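Right, a thread on giving up bottled water, or how I came to have opinions on limescale at my time of life.

It began in March, when I did the household sums for the year and found I'd spent £115 on water. I live in a country where it falls on my head for nothing.

My first thought was a filter jug. I bought the Bedico, which takes up the whole fridge door and drips at the speed of a planning application. You pour in a jugful, go off and have a life, and come back to enough for one cup of tea.

Then the cartridges. The Bedico has a little light that tells you when to change yours. Mine came on after nine days and has stayed on through two new cartridges and some quite strong language.

I wrote to the company. I got a very polite reply from one Oluf Ásgeirsdóttir, who advised me to hold the button down until the light went off. There is no button. We've exchanged several emails on this and I now think of Oluf as a sort of pen friend.

Meanwhile my sister, who lives in Dastport where the water is soft as butter, keeps telling me she can't see what the fuss is. My kettle looks like the inside of a cave. I have sent her bits of it in an envelope.

So the jug went to the charity shop and I went over to plain tap water in a refillable bottle, like a schoolchild or a cyclist. 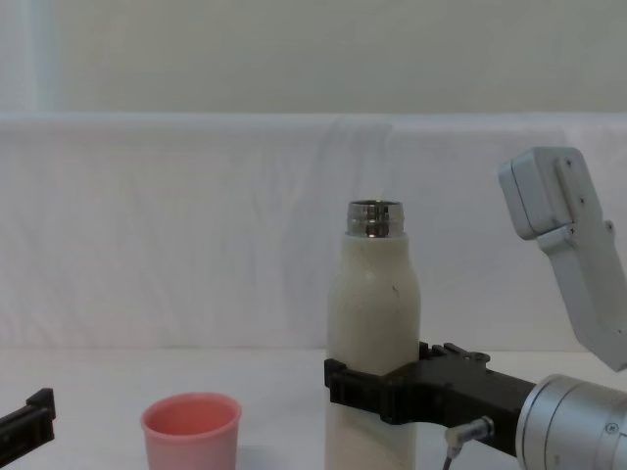

Does tap water go off if you leave it in a bottle overnight?

It goes a bit flat and loses some of the chlorine taste, which I like, but I'd tip it out after a day or so and give the bottle a proper wash.

By proper wash I mean hot water, washing-up liquid and a brush that reaches the bottom. Swilling it round and feeling virtuous is what I did for the first fortnight, and I don't wish to discuss the smell.

The lid is worse than the bottle. If yours has a rubber ring, hook it out with a teaspoon handle and have a look underneath. Sit down first.

A man at work, Damgaard, swears by a slice of cucumber. I tried it. It tastes like drinking near a salad.

He also says the Bekau bottles are 'a different experience'. They cost more than my shoes – I've told him water is the same experience it's always been.

Anyway, August 2021 and I haven't bought a bottle of water since spring, apart from one at a train station, where I was weak and it was £2.

The fridge door has gone back to holding milk and four kinds of mustard. Kettle still a cave. Vinegar recommendations welcome, cucumber ones not.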